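Ticket 3133: Pressure canner won't hold pressure
Product: Sosetti stovetop canner, large
Opened by: Fouad Tawfik
Status: Resolved (mostly)

Tawfik, opening message:
Green beans, seven pints, second batch of the season. The canner comes up to pressure, thinks about it, and goes back down. I've had the burner on high for 40 minutes and the kitchen is now a sauna that smells of beans. The gasket is new. I bought it in July from a Vemance reseller, who swore it was the right size.

Support, reply 1:
Please turn off the heat and let the canner come down on its own. Don't lift the weight to hurry it along. Once it's at zero, wait ten minutes, open it, and tell us:
– where the steam was coming out
– the part number on the gasket
– how much water was in the bottom at the start

Tawfik:
Steam from the rim, on the side by the left handle. The gasket says 103. Three inches of water, same as your booklet. The beans are in the fridge and we'll be eating beans until Thursday.

Support, reply 2:
There's the likely trouble. 103 fits the Cavalcanti six-quart cooker. Yours takes the 100. They look the same hanging on a hook in the store, and the smaller one will even stretch onto your lid, where it leaves a thin spot about where you're seeing steam. We're mailing you the right one.

Tawfik:
So the reseller swore to the wrong thing. Fine. Gasket arrived, went on without a fight. Tested with plain water, no jars, as I've run out of both beans and trust. Held 11 pounds for 20 minutes, then a slow hiss from the vent pipe.

Support, reply 3:
Hold the lid up to a window and look through the pipe. If you don't see daylight, run a pipe cleaner through it and rinse. Also check that the weight sits straight. A weight that has been dropped on a tile floor tends to lean.

Tawfik:
I saw no daylight. I did see what I believe was last year's tomato. The weight has been dropped, but only the once, and I'd rather not discuss it.

Support, reply 4:
Replacement weight added to your order, no charge. Run the water test again when it comes. If it holds for 30 minutes you're fine to can. Please have the dial checked too if it's an Orkent gauge, as those should be tested every year.
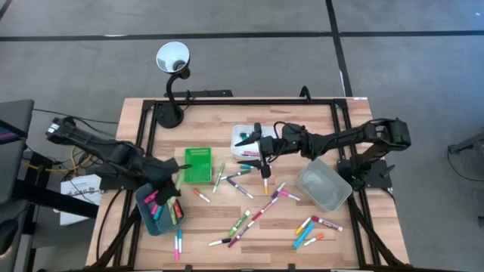 Robot arms at the table, left gripper over the teal bin.

Tawfik:
New weight on, pipe clean. Held for 30 minutes with a nice steady jiggle. It is an Orkent gauge and it reads one pound high, so it's going in a drawer and I'm using the weight alone. Seven pints of carrots done, all seven sealed. Still one bag of beans left – I can't look at them.

Support, closing note:
Wrong gasket, blocked vent pipe, bent weight. Customer will write the part number inside the cupboard door. Booklet page on gaskets flagged for a rewrite, again.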